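Re: [hall-users] new floor coating

Lucienne Hoarau wrote:
> Trindier say the coating lasts 30 years and hides dirt.
> They want 3,000 up front.

Thirty years according to whom?

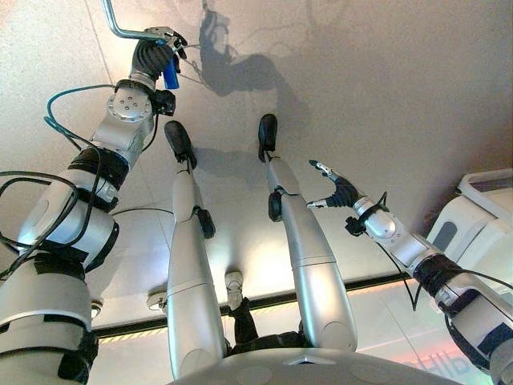 I asked Dallenden for a second quote in February and got 6 pages with no wear figures. Hiding dirt I'll grant them. Light grey with a fine speckle, like the floor here, would hide plenty. It still needs mopping.

As for paying up front, no.
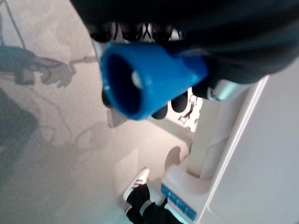
Half on signing, half after we've walked on it for a month. Did anyone ask what the warranty excludes?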